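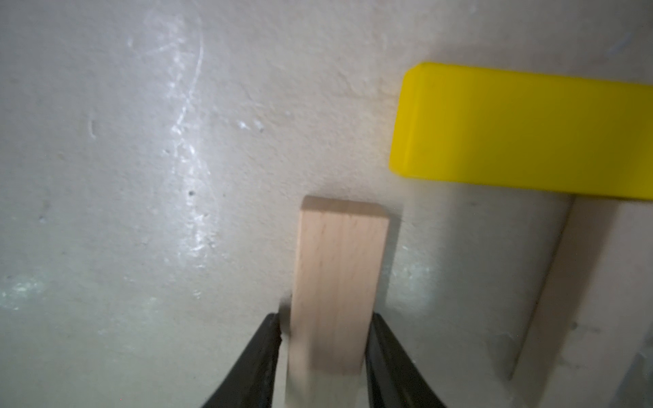 Slide 1: Why your ear loves a wooden bar

Good morning, Rerkcombe! Wait for the room to settle, then play the low bar, once, and let it ring right out.

Ask who has hit a fence post with a stick and liked the sound. (All the hands go up, every time. Wonderful.)

Slide 2: Length and pitch

Play the long bar, then the short one. Cut a bar to half its length, keep the thickness the same, and the pitch goes up two whole octaves! People expect one, because that's how a string behaves. Leave time for the string players to grumble.

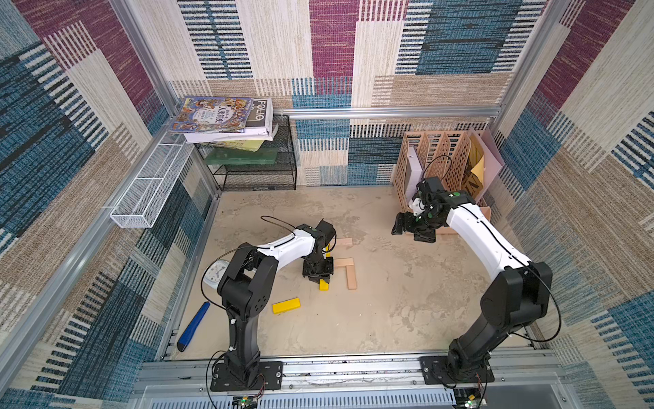
Then shave a little wood from the underside, in the middle, and the note drops. I spent a whole Saturday at the Vomerley workshop chasing one bar down to the right note and went straight past it. Play them the bad bar, they love it.

Slide 3: Overtones

Sound clip: 1000 hertz, then 3000, then both together. Check the volume first, the 3000 is piercing.

Slide 4: Build one yourselves

11 bars is plenty for real tunes. Rest each one on soft cord a bit less than a quarter of the way in from each end. Handouts are by the door, 40 copies, please share!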